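Subject: Re: [household-automation] Are kitchen chores within reach yet?
From: Ihor Hordiienko
To: Household Automation discussion list
Date: 28/04/2020

Dear list members,

I write on behalf of the kitchen tasks group at Weltstead in reply to the message from the Innes office, the relevant part of which is quoted below.

> Our housing department has been asked whether it should plan for
> machines that can carry out ordinary kitchen work in assisted
> living apartments. Several suppliers have told us that clearing a
> table, putting away dishes and preparing simple food are now
> "solved." We have a refit of 46 apartments to specify and would
> like a plain answer. Should we be leaving space and power for
> such a machine, and if so, which chores may we reasonably
> promise to residents?

The plain answer is that no chore should be promised to residents at this time. The longer answer depends on which part of a chore is meant, and I will set out our position as it stood at the end of March.

Our work is done first in simulation and only later on a physical arm. The task set is called Womumel and consists of short tabletop jobs with common kitchen items: moving a bowl, lifting a cutting board, placing one item on another, and returning items to a fixed position. A task is started from a stored layout, with the hand clear of the objects, and the control software must do the rest.
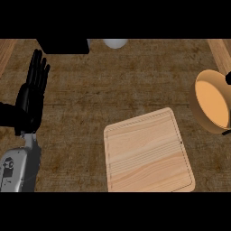
Womumel tabletop layout, simulated view, with cutting board and bowl.

Members who have not worked in this area may be surprised at which items cause difficulty. A bowl offers a rim, and a rim can be pinched. A cutting board lying flat on a table offers very little. A person will slide it to the edge of the table, or press on one side and work a fingertip under the other, without giving the matter any thought. For a robot hand with rigid, segmented fingers, each of those methods is a separate skill and must be learned separately.

We have completed 3,000 simulated attempts at the board task. Of these, 700 ended with the board lifted clear of the table and held. The remainder were recorded as failures, including those in which the board was raised at one end and then dropped. We do not regard this as a poor result for research purposes. It is, however, very far from what a resident would accept in a kitchen, and it was obtained with dry objects, constant lighting and no person standing nearby.

With regard to physical trials, the group has carried out 2 short sessions on the arm at the Jerari workshop. Contact between the fingers and the tabletop proved harder to control than the simulation had suggested, and both sessions were stopped early at the operator's request. A further session will be arranged once the force limits have been reviewed.

On the matter of the refit, we would advise the following. An additional grounded outlet near the main counter is inexpensive and will be useful in any event. A clear stretch of counter or table is likewise of benefit to residents now. We would not advise reserving floor space for a fixed arm, or altering cabinet heights to suit any product presently on offer. Suppliers who describe these chores as solved should be asked to show unedited trials, with household items chosen by the customer — and to state how many attempts were made.

Members with results on lifting flat objects, whether in simulation or on hardware, are invited to reply to the list. The layout files for the board and bowl tasks may be requested from me directly.

Respectfully,

Ihor Hordiienko
Kitchen Tasks Group, Weltstead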